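Thursday, bench 2. Traltance evaluation, kitchen package

Third session with the Traltance trial kit from Melau. The package on offer is the task software, a calibration routine, a prop list and three months of remote support. Price was quoted per seat, which does not suit us with one arm and several users. Asked for a site quote, still waiting.

Calibration first. The routine uses the holes in the tabletop as reference points and wants the overhead view squared up before it will start. Ran it twice. First run stopped at pose 38 with a timeout and no error code. Second run went through. Residual was around 3 mm at the far corners and better near the base. The manual gives no acceptance limit, so I have put ours in the checklist and will ask Melau to supply one.

Prop layout is pick-and-place, fruit and cookware, with the toaster oven on the right as the fixed appliance. The oven has to stay where it was at calibration. If it moves, the door handle task has to be taught again, and that takes most of an hour. 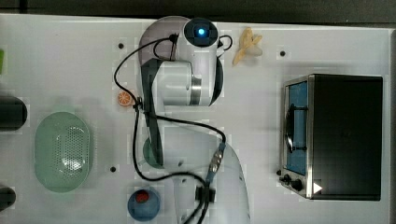
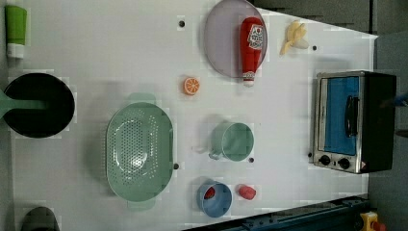 Overhead views, bench 2, oven at right in both.

Entry by: controls technician, Jellar test shop

Notes on the software:

Object list. The mint-green colander is in the library as "basket, oval" and the orange slice as "disc, small." Names can be changed, but the change is lost on restart. Reported.

Occlusion. With the arm over the middle of the table, a good part of the work area is hidden from the overhead view. Traltance keeps the last known position for 300 ms and then drops the object from the list. Too short for our cycle. The setting is in the config file, line 702, and is not in the manual. Did not change it today.

Cabling. The loops on the arm are wide and come close to the small items. Melau sells a dress pack made by Mahasneh as an extra. I would rather try our own clips first. Check slack at full wrist rotation before closing them up.

Door task. Approach path is sound, grasp point on the handle is set too low. Moved it up in the teach screen and saved as a new version. Not run yet.

Open items:
- site license quote
- acceptance limit for calibration
- object names lost on restart
- timeout at pose 38, send log
- clips for arm cables

Trial key runs out at the end of March. Door task is first on the list next session, then the occlusion setting at a longer value.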